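Accueil | Le projet | Rapports | Contact

Rapport d'avancement à la fondation Vondbridge, rédigé par Tahsin Cassim pour l'association Makori

Nous avons commencé en mai les lectures du soir à la bibliothèque de Clunitz. Le fonds compte maintenant 2 763 livres, dont 510 romans pour adolescents achetés avec votre subvention. Le catalogage des romans est terminé, celui des albums a pris du retard et nous demandons de le reporter jusqu'en octobre.

Les séances commencent à 18 heures. Chaque participant lit à voix haute la première page d'un roman, puis le groupe décide s'il veut continuer. Plus de 60 jeunes sont inscrits. Les romans policiers sont choisis le plus souvent, la poésie très peu, ce que je regrette un peu. 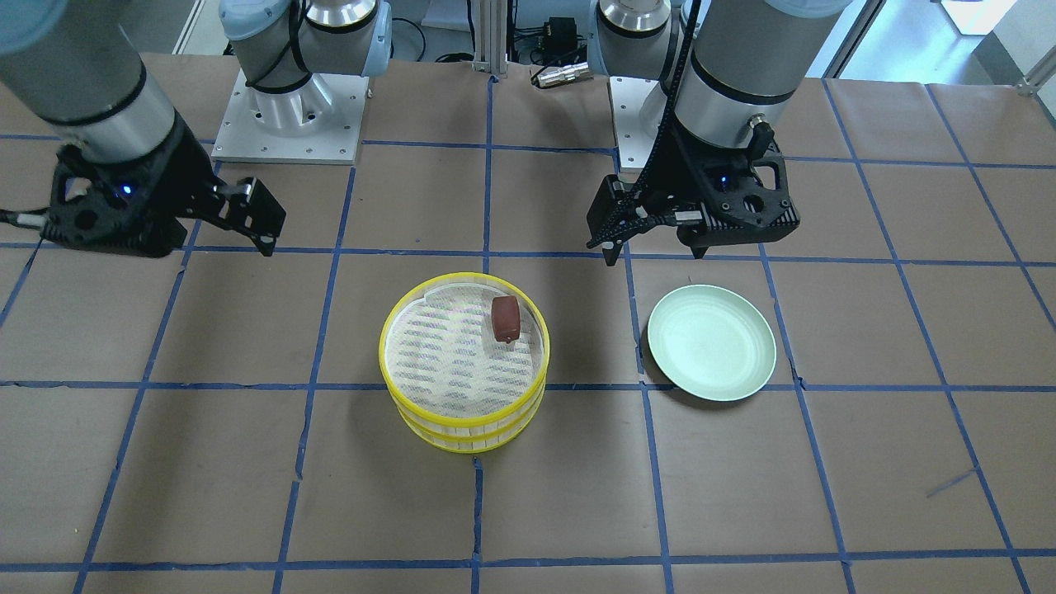 Concernant les prêts, Jeptoo Lema a proposé une durée de quatre semaines et nous l'avons acceptée. Neuf livres ne sont pas encore rendus. Le budget des achats est respecté, mais le transport des cartons a coûté plus cher que prévu et nous vous enverrons la facture séparément.

Pour la prochaine période, nous souhaitons inviter une traductrice et ouvrir un petit groupe pour les parents.

À lire aussi
- Choisir un roman pour lire à voix haute
- Les carnets de lecture du groupe Fivevine

Commentaires
Caroline Mohamedi : Le groupe des parents m'intéresse, comment s'inscrire ?
Elibariki Khaemba : Merci pour les policiers, ma fille en a déjà lu deux.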